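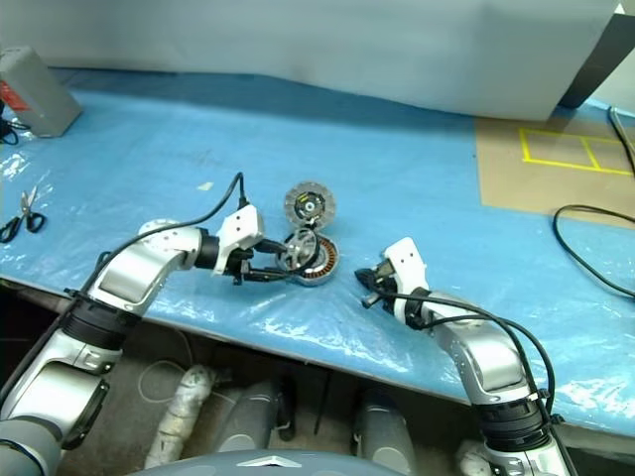
薄型モーターの分解と掃除

2015年11月18日

Hegyiの換気扇に入っていた薄型モーターを分解した。外に出る線が切れかけていたのと、回すとシャリシャリ音がするようになったのが理由。買い替えてもよかったのだが、同じ形のものがもう売っていない。Skastenportの中古部品の店に問い合わせたら、似た寸法のものはあるが取り付け穴の位置が違うと言われた。穴を開け直すのも面倒なので、まず開けて中を見ることにした。

作業台には水色のビニールシートを敷いた。以前は新聞紙を使っていたが、細かい鉄粉が紙の繊維に入って、片付けるときに舞う。ビニールなら端を持って丸めればそのまま捨てられる。しわが寄るのでネジが転がりにくいのも都合がいい。平らに伸ばそうとしたこともあるが、今はしわのまま使っている。

道具はプラスドライバー、樹脂のヘラ、綿棒、無水アルコール、刷毛。それとハサミ。ハサミは結束バンドと絶縁チューブを切るのに使う。ニッパーのほうが向いているのはわかっているが、引き出しの一番手前にあるのがハサミなので、結局いつもハサミになる。

モーターの構造は単純で、丸い円盤のような部品と、銅の巻線が環状に並んだステーターに分かれる。ステーターの中央には金属のハブがあって、真ん中に軸の通る穴がある。この二つが重なって一つの平たい缶のような形になっている。

外周のネジを全部抜いても、すぐには離れない。合わせ目に古いグリスと埃が固まっていて、それが糊の代わりをしている。ここでマイナスドライバーを差し込むと縁に傷がつくし、勢いで奥まで入ると巻線をやる。前に別のモーターで一本切ってしまい、それきり動かなくなった。今回は樹脂のヘラを少しずつ場所を変えながら入れた。一か所を大きく開けようとせず、一周して、また一周する。三周目で隙間が見えた。

開いたあとは真上に引く。斜めに引くと軸が引っかかる。引っかかったら一度戻して、まっすぐにしてからもう一度引く。線がつながっている側は強く引っ張らないこと。根元で切れると、はんだ付けする余地がほとんど残らない。

外した部品は重ねずに置く。重ねておくと、次に持ち上げるときに下のものを引っかける。
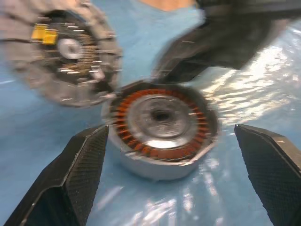

巻線の掃除は乾いた刷毛から始める。いきなりアルコールをつけると、埃が泥のようになって隙間に入り込む。刷毛を溝の向きに動かして、出てきたものを掃除機の細いノズルで吸う。ノズルは巻線に当てない。少し離して、浮いた埃だけ吸わせる。

銅の色がきれいに見えていれば、だいたい問題ない。焦げると茶色から黒に変わり、匂いもする。今回は変色した場所は見つからなかった。テスターで各相の抵抗も測ったが、三つともほぼそろっていた。巻線は生きていると判断した。

音の原因は軸受のほうだった。指で回すとざらつく。型番を読んでNutardのカタログで調べたら同じ寸法のものが載っていて、一個400円だった。二個で送料がかかるので、ついでに62番の細い絶縁チューブも頼んだ。62番というのはNutardの品番で、太さのことではない。前に勘違いして太いものを買ってしまい、まだ引き出しに残っている。

古い軸受を抜くのには時間がかかった。専用の引き抜き工具は持っていないので、内径より少し細いソケットを当てて、裏から木槌で軽く叩いた。叩く前に浸透潤滑剤を差して一晩置いてある。急いでいるときほどここを省きたくなるが、省くと結局叩く回数が増える。片方は五回で抜けた。もう片方は固くて、翌日もう一度潤滑剤を差してからになった。

ハブの金属面はアルコールを含ませた綿棒で拭いた。最初の綿棒は真っ黒になり、四本目でほとんど色がつかなくなった。細かい傷は残っているが、軸受が収まる面ではないので気にしないことにした。紙やすりは使わない。粉が出るし、寸法が変わる。

磁石の入っている側は、置く場所に気をつける。ネジやドライバーの先を近づけると吸いついて、取るときに細かい鉄粉が残る。9月に別のモーターを組んだときは、これに気づかないまま閉じてしまい、回したらこすれる音がした。もう一度開けると、小さなワッシャーの欠片がくっついていた。それからは、閉じる前に粘着テープで磁石の面を一度ぺたぺたやっている。布より確実に取れる。

線の修理は、切れかけたところを思い切って切り、新しい線をはんだでつないで絶縁チューブをかぶせた。チューブは線を通してからつなぐ。毎回書いているが、毎回一度は忘れる。今回も忘れて、つないだばかりのはんだを溶かしてやり直した。

組むときは分解の逆で、軸を穴に合わせてまっすぐ下ろす。磁石の力で最後にすっと引き込まれるので、縁に指を置かないほうがいい。挟むとかなり痛い。ネジは一度に締めず、対角に少しずつ締める。全部を軽く締めたあとで手で回して、こすれる感じがなければ本締めにする。

換気扇に戻して電源を入れたら、普通に回った。シャリシャリという音は消えた。低い唸りは少し残っているが、これは枠のほうの振動だと思う。枠はBernowの古いもので、裏に204と刻印がある。この番号で検索しても何も出てこない。ゴムの足がすっかり硬くなっているので、次はそこを替えるつもりでいる。ホームセンターで一袋100円の戸当たりゴムを買ってきてあるが、厚みが合うかどうかはまだ試していない。

シートは丸めて捨てた。ネジは一本余ったが、色が違うので、たぶん前の作業のときのものだと思う。いちおう瓶に入れてとってある。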